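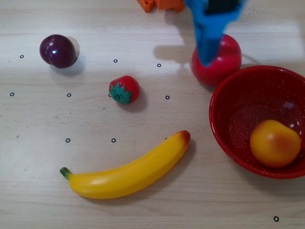 Page 3

About us

Groladby is a small software company. We write the programs that help a robot arm to see a table, decide what to do, and do it. We do not build the arms. Our customers have them already, and usually they come to us when the arm works well but the software around it does not.

The company was started by Bereket Zeleke, who worked before on motion planning for packaging lines. At first he wrote everything alone, in the evenings. Today we are a team with three areas: perception, planning and tooling. Everybody is expected to spend time in the test room too, also the people who like better to stay with the code.

In the test room we work a lot with toy fruit. A plastic apple is round and shiny, and the reflections are difficult for the vision part. A banana is long and must be taken at the correct angle. Putting fruit in a bowl is a simple task to explain, but it uses every part of our software at the same time.

Our products

Grimport is our planner. It receives the position of the objects and proposes a path for the arm and a place for the grasp. If the position changes, it plans again without stopping the whole program.

Brovell is our tool for recording and replay. Each run is saved with the camera pictures, the joint values and the decisions of the planner, so an engineer can go back to the exact moment of a mistake. Since the first public version in August 2021 we have kept 2204 recorded runs in our own test library, and 186 of them are used as a check before every release.

How we work

We like short projects with a clear question. We come to your site, or we connect remotely, and in the first week we only measure and read logs. After this we write you what we think is possible, also when the answer is no.

Our office is on the second floor of the Upadhyay building, next to the stairs. Please write before you visit, so that one of us can open the door.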